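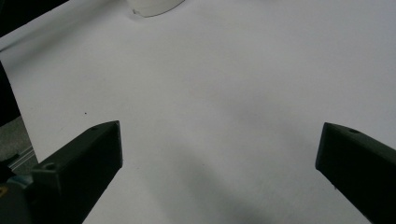
4 min read

Preltholm had its open day in January, and I went because the bus stops right outside and I had the afternoon free. I had signed up on their website without reading much. The page said "manipulation lab, short tours, coffee," and that was enough for me.

The lab is on the second floor of what used to be a furniture showroom. You check in at a desk, get a sticker with your name on it, and wait until there are enough people for a group. Ours was 14, mostly parents with teenagers, plus two men who seemed to know a lot about motors and stood at the front the whole time.

Morag Drummond led the tour. She runs the teaching side of the lab, meaning the part where a person shows a machine how to do a job. The first stop was the hand-held gripper. It has two dark, blocky fingers that open and close, and a camera that looks down past them at whatever you are reaching for. You hold it and do the task yourself. The camera records what the gripper sees, and the recordings are used later to train an arm that carries the same kind of fingers.

I had expected to watch a robot all afternoon, so it was a surprise to be handed the thing. They let each of us try. The job was simple: pick up an object from a white surface, move it over, set it down, let go. It took me four tries to do it in a way that Deok-su Ban, who was working the laptop, would accept. On the first try I came in too fast. On the second I tilted my wrist and the view swung off to the side. The third was fine until I let go too early. He was polite about it and said most people rush.

What you see on the laptop is different from what you see with your own eyes. From where I stood, I was looking at a table in a busy room. On the screen there were two big dark fingers with a wide gap between them and a lot of white. The fingers look much larger than they do in your hand. I found it easier once I stopped looking at the table and watched the screen, though Deok-su said they tell their regular people to do the opposite.

One of the teenagers asked how many times you have to do it. The answer was 200 for a simple task, and more if the objects change shape. Then she asked if it was boring. Morag said yes, by the end of a morning it is, and that they swap people out every 20 minutes so nobody gets sloppy.

The second stop was the arm, which they call Min. It did a version of the same job, slowly. It moved over, stopped, went down, closed, lifted. It missed a plastic cup twice and got it the third time, and the group clapped. I noticed it made a small pause before closing, and I asked about that. Myung-ja Na, who looks after Min, said the pause comes from the people who did the recordings. They all waited a little before they squeezed, so Min waits too. I liked that answer more than anything else I heard that day.

The motor men wanted to know about the fingers. There was a box of old ones on a shelf, and Myung-ja passed a few around. The shape has changed many times. The older ones were thinner and bent when they held anything heavy. I am not the right person to explain the rest, and it went on for a while.

After that there was a short talk in the back room about a project called Jingate, which is meant to put this kind of arm in small kitchens and repair shops. It was mostly slides. I would have liked more about cost. Somebody did ask, and the answer was that it is too early to say.

Coffee was good. The cookies were gone by the time our group got there.

If you want to go, they plan to do it again in the spring. Sign up early, as each day is limited to a few groups, and ask for one of the first ones. The elevator was out when I was there, so it was 24 steps up — not a problem for me, but the woman ahead of me had a stroller and needed help. Wear short sleeves or roll yours up. My cuff kept getting in front of the camera and Deok-su had to stop the recording each time.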